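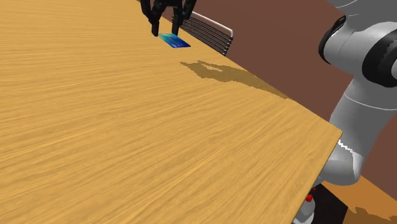 Ramasser une carte

J'ai passé une bonne partie du mois de mai à faire ramasser une carte bleue à un bras robotisé, dans un simulateur, et je voudrais défendre l'idée que c'est l'un des métiers les plus intéressants du moment. Je sais de quoi cela a l'air. La carte est posée sur la table, la pince s'ouvre au-dessus, on descend, on serre, on remonte. On recommence. Quand j'ai commencé chez Gostora, je pensais tenir deux semaines avant de demander à changer d'équipe !

On parle beaucoup des modèles, de leur taille, de leurs architectures, et très peu des exemples dont ils sont nourris. C'est un peu comme si la critique gastronomique ne s'occupait que des fours. Or un système qui apprend par imitation n'a rien d'autre sous la main que ce qu'on lui montre. Si toutes mes démonstrations abordent l'objet par la droite, il l'abordera par la droite, y compris le jour où un mur se trouve à droite. Si j'hésite toujours un peu avant de fermer les doigts (et j'hésite, comme tout le monde), il hésitera aussi, avec une fidélité presque vexante.

La carte est un objet formidable pour s'en rendre compte. Un cube, on peut l'attraper n'importe comment. Une carte posée à plat n'offre presque aucune prise : il faut venir sur les bords, ni trop haut ni trop bas, et orienter la pince selon la façon dont l'objet est tourné. Descendez un rien de trop, vous poussez dans la table. Restez un rien trop haut, les doigts se referment sur du vide. Entre les deux il y a une petite zone où tout se passe, et je pourrais parler de cette zone pendant des heures, mes proches confirmeront.

Notre collection compte aujourd'hui 2342 démonstrations pour cette seule tâche. Le chiffre impressionne les visiteurs et il ne devrait pas. Au début de l'année nous en avions déjà un gros paquet, enregistré à toute vitesse, et le modèle entraîné dessus était médiocre. Ye-rin Son, qui venait d'arriver, a demandé à les regarder. Toutes. Elle s'est installée avec un casque et du thé, et au bout de quelques jours elle est revenue avec une remarque qui m'est restée : « Vous avez enregistré la même démonstration un millier de fois. » La carte changeait de place, certes, mais toujours dans la moitié de table la plus commode, et toujours tournée à peu près pareil. Nous avions confondu le volume et la variété.

Nous avons donc repris. Elle a imposé 38 positions de départ, dont plusieurs franchement pénibles, près du bord opposé de la table, là où le bras doit s'étendre et où l'on voit mal ce que l'on fait. J'ai pesté contre ces positions-là. Ce sont pourtant elles qui m'ont le plus appris. Quand l'objet est loin, on ne peut plus compter sur le geste automatique, on regarde vraiment l'écart entre les doigts, on corrige, on revient en arrière. Et ces corrections, qu'autrefois nous coupions au montage parce qu'elles faisaient désordre, valent de l'or. Un modèle qui n'a jamais vu que des gestes parfaits ne sait pas quoi faire au premier millimètre de travers. Un modèle qui m'a vu me tromper et rattraper le coup a une chance de se rattraper aussi.

J'entends l'objection, et Clifford Charbonneau me la répète à chaque déjeuner : tout cela se passe dans un simulateur, la carte n'a pas d'épaisseur qui tienne, les frottements sont inventés, la lumière aussi. Pourquoi ne pas aller directement sur une vraie table ? Clifford a monté des lignes d'emballage pendant des années, il sait ce que fait un carton humide, et je ne vais pas lui expliquer son métier. Je lui accorde même davantage qu'il ne demande. Notre contact simulé est grossier. Il arrive que l'objet glisse d'une manière qu'aucune table au monde n'autoriserait, et le modèle, qui n'est pas bête, apprend à en profiter. Nous avons eu pendant un temps une politique qui pinçait la carte par un coin et la faisait pivoter d'une façon superbe et parfaitement impossible. J'en garde une tendresse coupable.

Mais le simulateur permet une chose que la vraie table refuse : rejouer. Je peux reprendre une démonstration ratée à l'instant exact où elle bascule et essayer autre chose. Je peux déplacer une ombre, changer le grain du bois, tourner la carte de quelques degrés et voir ce qui casse. Les ombres, parlons-en ! Une grande tache sombre sur un plateau clair, pour nous c'est une ombre, on ne la voit même plus. Pour un modèle qui n'a connu que des plateaux uniformes, c'est peut-être un objet, peut-être un trou. Tant qu'on ne l'a pas mise dans les exemples, on n'en sait rien. Le projet Ovov, chez nous, ne fait que cela : varier ce qui ne devrait pas compter, pour que le modèle finisse par comprendre que cela ne compte pas.

Reste la question des gens. La collecte d'exemples passe pour une besogne, on la confie aux stagiaires, on la paie à la pièce, on en parle au passif (« les données ont été recueillies »). Je trouve que c'est une erreur de méthode autant qu'un manque d'égards. Nous sommes neuf à faire des démonstrations, et je reconnais chacun à sa trajectoire. Il y en a qui plongent, d'autres qui tournent longuement au-dessus de l'objet comme un chat avant de se coucher. Ces styles se retrouvent dans le modèle. Celui qui dirige la collecte décide donc, qu'il le veuille ou non, de la manière dont la machine bougera, et il me paraît étrange de laisser cette décision au hasard du planning.

Concrètement, je plaide pour des séances courtes. Au-delà de 60 minutes, mes gestes se raidissent et je me mets à viser la fin de la série. Je plaide aussi pour que ceux qui démontrent voient ensuite le résultat : dans mon équipe précédente, chez Truvitz, les enregistrements partaient le soir et l'on n'en entendait plus jamais parler. Ici je lance moi-même l'évaluation, je vois le bras s'approcher de la carte avec mes propres manies, et le lendemain je ne démontre plus tout à fait de la même façon. Il y a là une boucle qui passe par une personne, et je ne vois pas pourquoi on voudrait s'en priver.

Je voudrais enfin que l'on note davantage. Chaque démonstration devrait porter une ligne de commentaire, même maladroite : « approche trop basse, repris », « carte presque au bord, j'ai eu peur ». Ye-rin s'en sert pour trier, et ces phrases lui font gagner plus de temps que tous nos filtres automatiques. Clifford les lit aussi, il prétend que c'est pour se moquer. Il m'a quand même proposé de venir voir ses cartons, et j'ai déjà demandé si je pouvais apporter la manette.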